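Simulation Support > Vinby Environments > Tickets > Picture frame grasping: low success on flat objects

Status: Resolved, pending documentation
Component: Tam grasp planner, Vinby simulator
Opened by: Surkton Manipulation Group
Date: Mon 3 February

Summary
The group reports that the grasp success rate for framed pictures lying flat fell sharply after the move to the current Vinby release. The same policy, trained on the Citen object set in October, performed normally on upright objects. The group asks whether the fall reflects a fault in the simulator or a true limit of the method, as the result is intended for publication.

Steps to reproduce
Load the gallery room with the pictures placed on the floor. Start the Tam planner with default settings and request a pick of the nearest frame. Run 164 episodes with the random seed fixed.

Expected result
The gripper descends over the edge of the frame, closes on the border and lifts.

Observed result
In most episodes the gripper stops above the frame and the episode ends on the time limit. No collision is recorded. The planner log reports "no valid approach" although the fingers are open wide enough for the thickness of the border.

Investigation
Support repeated the run on a clean installation and obtained the same outcome. The physics settings were ruled out first – friction and contact values are unchanged between releases.

Attention then turned to the collision shapes. In the current release, thin objects are given a safety margin of 20 mm on all sides. For a frame resting on the floor, this margin extends below the floor surface, and the planner therefore treats every low approach as blocked. Upright objects are not affected, as their edges can be reached from the side.

A view from the wrist camera was saved at the point where the planner gave up. The target was the large dark frame holding the black-and-white photograph.
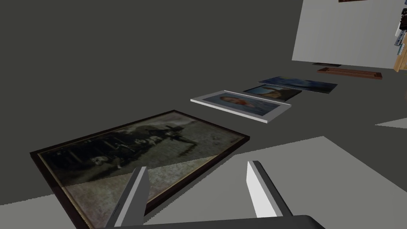 Fig. 1. Fingers open above the near corner of the target frame. The white-framed portrait lies further along the row.

Resolution
The margin for thin objects was reduced to 2 mm in the room configuration file. With this change the planner returned valid approaches for the target frame, and the time-limit failures no longer occurred on the fixed seed.

Advice to the reporting group
Results obtained with the former margin should not be presented as a limit of the grasping method. Support recommends that the full comparison be run again and that the margin be stated in the methods section. Frames which touch or overlap a neighbouring print should be reported separately – the planner does not yet handle such cases in a consistent manner, and a further ticket has been opened for them.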